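Household brush

A household brush is a hand tool made of bristles fixed into a handle or a back, used for cleaning, scrubbing, dusting and washing. It is one of the oldest cleaning tools still in daily use, and its general form has changed little, although the materials have changed a great deal. The article treats brushes for the home. Paint brushes, hair brushes and toothbrushes have their own history and are mentioned only where the methods of making are the same.

Name and early forms

In English the word brush is connected with an old French word for small bushes and cut twigs, and the first brushes were probably very close to this meaning. A bundle of twigs, roots or stiff grass was tied at one end and the other end was used for scrubbing. Such bundles are still made in many countries, mostly for cleaning pots and outdoor steps. The difference between a brush and a broom is not strict. Usually a broom has a long handle and is used standing, while a brush is held close to the surface.

In the second type of early brush the bristles are set in a solid back. Holes were bored part of the way through a piece of wood, the bristle was doubled, dipped in hot pitch and pushed into the hole. This work was slow but it gave a brush which did not fall apart when the string became rotten.

Materials of the bristle

Pig bristle was for a long time the most valued material. Each hair is thick at the root and split at the tip, and the split tip holds water and soap well. Horsehair is softer and was used for clothes, furniture and polished floors. Plant fibres came mainly from palms, agaves and the roots of certain grasses. They are stiff, cheap and resist hot water, but they become brittle if they are left to dry in strong sun.

Nylon bristle was introduced in the 1930s, first in toothbrushes, and later other plastics such as polypropylene and polyester came into household use. Plastic bristle can be made in any colour and thickness, it dries quickly and does not smell. Against this, it softens in very hot water and bends permanently under pressure — a worn plastic brush can be recognised by bristles that lie outward on both sides.

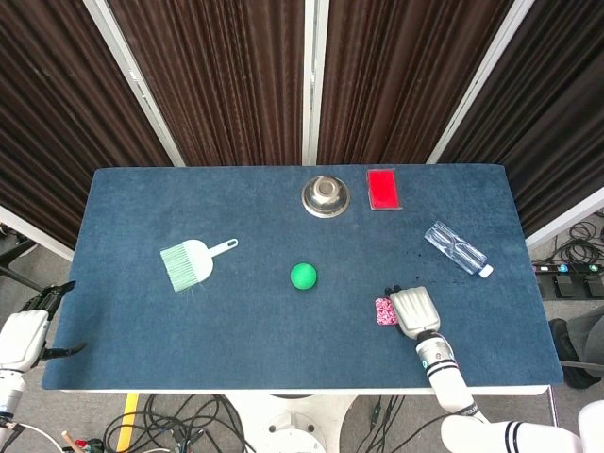 Handle and back

Small hand brushes may have the handle and back in one piece, in wood or in plastic. A hole near the end of the handle is common, and the brush can then hang from a hook or a loop of cord. The white brush with pale green bristles shown in this article has such a hole. Beech is the usual wood in Europe, as it is hard, even in grain and does not splinter easily. Wooden backs should not be left standing in water, or the wood swells around the holes and the tufts become loose after drying.

Brush making in Grovberg and Netov

In the town of Grovberg brush making was a winter trade of farming families. The boards were cut and bored in a workshop and then given out to houses, where the tufts were drawn by hand with wire. A register made in one November lists 399 brush makers in the town and 77 in the neighbouring village of Netov, the larger part of them women. Payment was by the hundred tufts, and children were often used for sorting the bristle by length.

The historian Meriem Abdelaziz, who studied the account books of the Grovberg workshops, describes 563 different patterns of brush in the oldest surviving price list. Many of them served a single purpose, for example brushes for lamp glasses, for cheese, for milk cans and for the inside of boots. Machine filling put an end to most of the home work, and by that time the Kisia workshop, the last in Netov, had only 2 workers left. The Ojo pattern, a narrow scrubbing brush with a slightly curved back, is still produced in Grovberg in small numbers.

Methods of filling

In hand drawing, a loop of wire is passed through the hole from behind, the bristle is laid in the loop and pulled until it sits firmly in the back. A thin board is afterwards glued over the wire. In machine filling the tuft is folded and driven into the hole together with a small metal staple. Twisted brushes, such as bottle brushes, have no back at all: the bristle is held between two wires which are turned together.

Care

A brush lasts longest if it is rinsed after use, shaken, and dried with the bristles downward or hanging. Hair and threads are taken out with a comb. Natural bristle is washed in lukewarm water with mild soap. Brushes for dishes and brushes for floors should be kept apart, and it is practical to have them in different colours.

See also

Broom
Dustpan
Scrubbing
Sponge

This article was last revised on Thu 4 February.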